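Small food companies that would like a robot to do some of their packing, but have no one on staff to program it, have a new service to look at. Vekik, which has sold benchtop automation parts for years, began offering a kit and training package called Hemero on January 28, 2026, and the early word from people who have spent time with it is friendly, with a few grumbles mixed in.

The idea is easy enough to follow. A customer rents a pair of hand-held grippers, goes through the packing job with them at an ordinary table, and sends the recordings to Vekik, where they are used to train a robot arm for the same job. The rental is $434 a month, and the company asks for 536 recorded runs of each task before it will begin training (a long few afternoons, as anyone who has packed snack boxes can guess!).
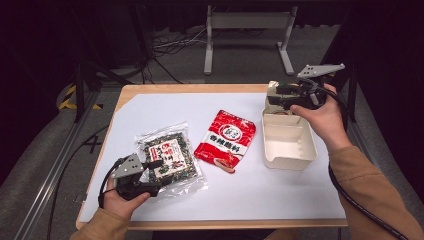
**Tariq Bugti**
*Staff writer, small business and automation*

Snack packets and a divided paper tray make a fair test for this sort of kit. A crinkly clear bag of seaweed gives a gripper very little that is firm to hold, and a small packet sitting at a slant has to be met at the right angle.

Heriberto Quispe, who looks after customer training at Vekik, told me that most people find their rhythm by the second day, and he was kind enough to let me have a go myself. The grippers feel sturdy and close neatly, though my wrists were ready for a rest well before lunch, and I never quite stopped thinking about the cables.

Faisal Pirzada, whose gift box business was one of 104 to try the service before launch, would like a lighter pair and a clearer manual, but he has kept his rental going. "I can teach it a new box without calling an engineer," he said.

A wireless version is planned for June, and Vekik says current customers will be able to swap at no charge.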